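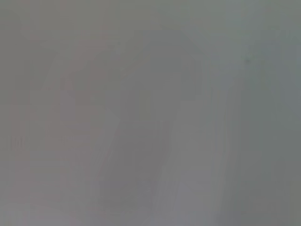 Plattner wrote to us in August that what they wanted from a test bench was a plain answer about which gripper to buy, and that they'd had quite enough brochures, thank you very much. We pinned that up by the kettle, and it has more or less been our job description ever since.

About Clarnance

We're a small workshop in Sindthorpe, and we try out grippers, arms, wrist cameras and controllers for people who have to live with them afterwards (bakeries, seed merchants, a firm that packs buttons, all sorts!). You send us the parts you need picked up, we fit the hardware you're thinking of, and we let it get on with the task while we write everything down.

How we compare things

Each gripper gets the same 400 picks on the same arm, and we do like to keep the recordings from the wrist camera alongside the numbers, dull grey stretches and all. A camera that gives you only soft, hazy shapes is telling you something too, and we'd much prefer you heard it from us before you've paid for 12 of them. Our longest trial so far ran to 2571 picks, for a customer in Clestholm who kept thinking of one more thing to ask, and we rather enjoyed it.

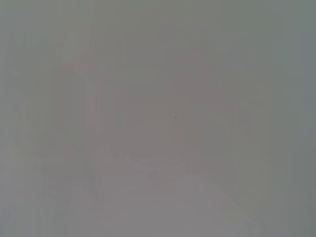 Coming to see us

Visitors are very welcome, and there's always tea. Bring a box of your own parts if you can, the awkward ones especially, and allow a whole morning, as we do tend to talk. A first look costs £80, and we take that off the bill if you go on to book a full comparison.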